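Pears, and what to do with 79 of them

It starts in February. Nothing on the tree, then everything on the tree. By Saturday the ground's gone soft with the ones the birds knocked down and you're out there in thongs with a bucket.

Hanna Yurchenko has two trees behind her place on the Hodero road. Old ones. Planted before the house, she reckons. Last year she picked 79 pears off the smaller tree in one go and rang me at seven in the morning to ask if I owned a big pot. I did. I didn't get it back untill winter.

Her rule: pick them hard. A pear left to ripen on the branch goes floury from the middle out, and you won't know till you bite it. Lift the fruit sideways. If the stem snaps clean, take it. If it hangs on, leave it a few days.

Then the fridge. Then the bench, and a bit of patience. 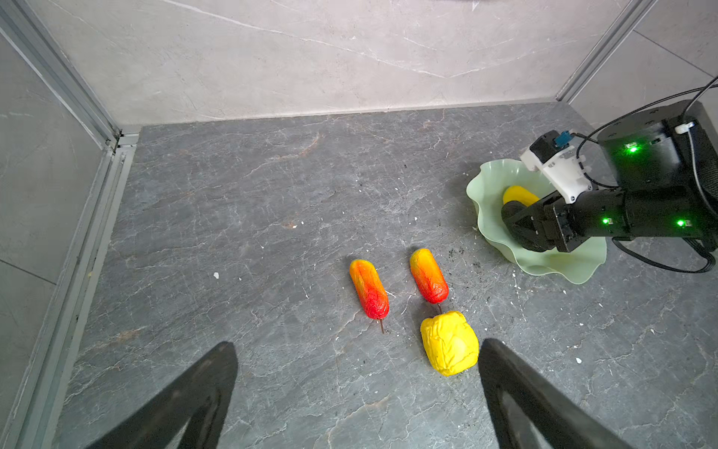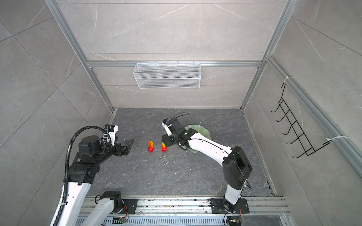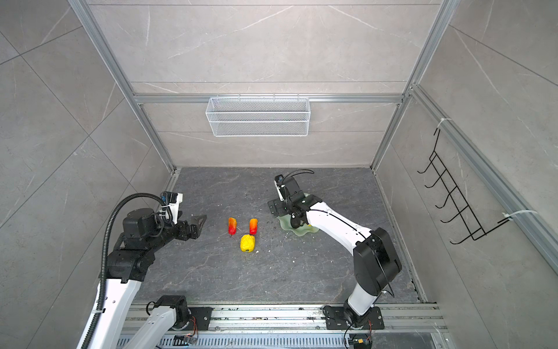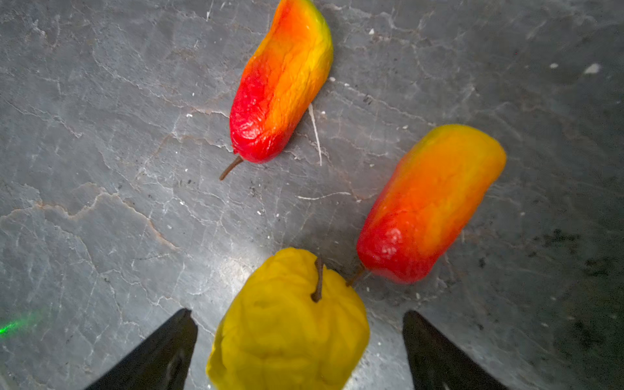
Check the neck, not the belly. Press near the stem with your thumb, a little give and it's ready. Tonight, not tomorrow.

Too many at once? Hanna poaches. Water, 200 grams of sugar, lemon peel, a bay leaf if the neighbour's bush is hanging over. Lid on, low heat. She drinks the syrup with soda and wont hear a word about it.

Or chutney. More than 2 jars and you'll be giving it away at Easter, fair warning. The cafe at Zaki does a good one, darker than mine, heaps of ginger. They wouldn't tell me how much. I've asked twice.

The bruised ones go in cake. Cut out the brown, grate the rest, skin and all, colour doesn't matter once it's baked. Ours went to the Tevon fete and came home as an empty plate and somebody else's tea towel.

Quinces next month.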